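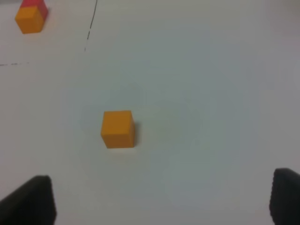
Arboleda Stacking Blocks, Orange and Red

Arboleda blocks are plain solid blocks for stacking, sorting and pick-and-place exercises on a flat surface. They carry no letters, magnets or interlocking features. Orange and red are stocked as standard colors. Both have a matte finish that keeps glare low under a desk lamp or overhead light.

Surface and edges

Corners are slightly rounded. Fine vertical lines may show on the side faces, as on the red block below, and small dark marks can occur near an edge. Neither is treated as a defect under the Plulwood returns policy. Blocks with chipped corners or a face that rocks on a level table are replaced.
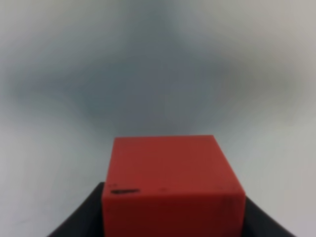
Working surface

Use a level, light-colored tabletop. Orange and red are close in hue and separate best against white or off-white under even light. Strong light from one side darkens the far face of each block and can make orange read as red at a distance.

Ordering

Sold in sets of 8, in one color or split 4 and 4. Single replacement blocks are available – minimum order 2. Color may vary slightly between batches, so order matching sets together. For school orders, contact Pavithra Panicker at the Plulwood sales desk.

Care

Wipe with a damp cloth and dry before stacking. Do not use solvents or abrasive pads. Store away from heaters and direct sun.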